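Vuritard trilogy: does the calendar in book 3 hold up? (spoilers for all three)

parry_reader
Posted August 22, 2022

I finished The Mestamska Ledger last night and went back to check the dates against the first two volumes. The moon is stated to have a 12-day cycle in book 1, chapter 3. In book 3 the siege of Tatby opens under a full moon and ends under a full moon, and the narrator gives the interval as 100 days. 100 is not divisible by 12. Either the cycle changed, the narrator is wrong, or the author lost track.

I lean toward the third. The appendix in the paperback lists the feast days and was not updated.

ochre_index
The narrator is wrong on purpose. Parry is writing the ledger years after the siege and he rounds everything. Look at the grain figures in the same chapter. They all end in zero. He is a clerk with a bad memory who wants to sound exact.

parry_reader
He rounds grain. He does not round dates anywhere else. The letter to his sister gives the date of the flood to the hour.

ochre_index
The letter was written the same week as the flood. The ledger was not. Those are two different documents with two different levels of reliability, and the book tells you so in the preface.

halftitle
I read the preface as a later addition by a different hand. The spelling of Mestamska is not the same there as in the body text, at least in the hardcover. Can someone with the first printing confirm?

On the original question, 96 days would give eight full cycles, so the gap is four days. On a 12-day cycle that is a third of the way to the next full moon. A reader inside the story would notice. I don't think rounding covers it unless the second full moon is also false, and two soldiers mention it independently in the surrender chapter.

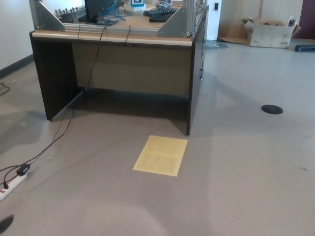 Iestyn Craddock wrote to the mailing list when the hardcover came out that the two soldiers share a single source, the chaplain's notebook, so their accounts should be counted once. I found that persuasive then. It does not fix the four days, but it removes one of the supports for the full moon.

parry_reader
Where does the text say they used the notebook? I have the soldiers quoting a hymn that also appears in it. That is a shared hymn.

ochre_index
Same hymn, same wrong word in the second line. "Harrow" for "hallow." It is a copying error and it appears in all three places. Standard way to show a common source.

marl_and_clay
I think this is more work than the book deserves. Volume 1 was tightly plotted. Volume 3 has a character climb a staircase that was bricked up in volume 2. The same looseness would explain the moon. I gave it a 10 for the prose and would not go past a 3 for continuity, if we were scoring those separately.

halftitle
The staircase is a different one. East tower in 2, north tower in 3. The map has them both.

marl_and_clay
My e-book has no map.

halftitle
Then you are missing the second appendix as well. It has Parry's corrections, including one for the length of the siege. He strikes out a number and the replacement is illegible.

parry_reader
I did not know there was a second appendix. The paperback goes from the feast days straight to the acknowledgments. If the correction is real I will withdraw the claim about the author losing track, though an illegible number does not tell us it was 96.

ochre_index
It tells us Parry knew the first figure was bad.

parry_reader
Agreed on that much. The library copy is out until September. I will check the appendix then and also the spelling in the preface.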